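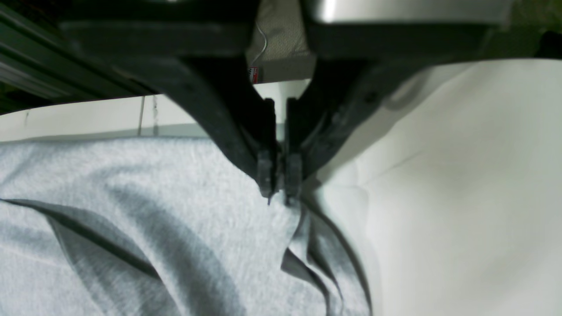 Slide 1: Hello, and what I'm going to talk about

Hi everybody. Say name, say thanks to Hanne Lehtinen for the invite. Don't do the airport story, it runs long.

I spend my days collecting laundry demonstrations for Oltik, our folding project. Somebody drives the arms, the arms do something to a piece of clothing, we save it, we do it again. Today is about the saving and the doing it again. Wenjie Ye is covering the training side after the break, so please hold the model questions for her — she has much better answers than I do.

Slide still up while I say this part: gray heathered fabric, wrist camera, fingertips pinching a little ridge of cloth. I want people looking at the pinch. Every fold we record has a moment like that one in it, and most of what I've learned in this job comes down to those two pads and what's between them.

Slide 2: What one example is

Keep it quick. One example = one person driving, one garment, start to finish. We keep the camera views, the arm positions, the gripper opening, and a line of text saying what the person was trying to do.

That line of text gets its own slide later. Don't get into it yet!

Numbers: 109 examples in the first batch, and we threw out 46 of them. Pause here, people usually laugh or groan. We threw them out for boring reasons. The driver stopped to scratch their nose and we had a long stretch of nothing. The garment slid off the table. Somebody started a second fold before ending the first recording. Two or three were mine, and I was the one who wrote the rules.

Slide 3: Why cloth is a pain

A block is the same block every time you set it down. A sweatshirt isn't. Drop it twice and you've got two different problems, with the sleeve under the body or the hood inside out or the whole thing in a lump.

(Do the demo with my own jacket here. Drop it, point at it, drop it again. Make sure it's not the jacket with keys in the pocket.)

So we care a lot about how the garment starts. In the early sessions people laid it out nice and flat before hitting record, because that's what polite people do. Then we ran the policy on a crumpled shirt and it just hovered there. Now the rule is pick it up from the middle, drop it from chest height, hands off. Vicente Gallardo holds it way over his head, and I've stopped arguing with him about it.

Slide 4: The pinch

Go back to talking about fingertips. When you drive, you want to come down, press in a bit, close, and lift a small ridge. Press too lightly and the pads close on air. Press too hard and the arm complains, or you grab the table cover along with the shirt and drag everything sideways.

New drivers want to hide their misses. They miss, they stop, they ask to start over. I tell them to keep going. If you miss the grab, open up, back off, try again, and leave all of it in. We want to see how a person gets out of trouble. Bogdan Grecu misses a lot and recovers beautifully, and I'd take a day of his recordings over a day of mine.

Also mention lint. Wipe the pads between garments. Threads get on the tips, and I check the wrist view for them before every session now.

Slide 5: That line of text

Okay, now the text. We used to let people type whatever they wanted. We got "fold," "fold shirt," "folding gray top in half then half again," and one that only said "ok." All four were the same task.

Now you pick the task from a short list and then add one sentence of your own about anything odd. The odd sentence is the useful one. "Sleeve caught under, had to pull it out first" tells Wenjie more than I could have.

If there's time, read a few out loud. Skip the rude one.

Slide 6: People get tired

We cap a turn at 35 minutes, then a 15 minute break away from the rig. Before we did that, you could see the end of the shift in the data — slow, sloppy grabs, lots of half folds. Ignacio Sorensen plotted it for us in June and I changed the schedule that same week.

Swap garments when you swap drivers. Otherwise you end up with one person who only ever folded towels.

Slide 7: What I'd do differently

Write the throw-out rules before recording anything. Watch every recording from the first day, all the way through, with the driver sitting next to you. Buy more dark clothes, we have far too much gray and white.

Then questions. If someone asks about two people driving at once, say we tried it once and send them to Bogdan.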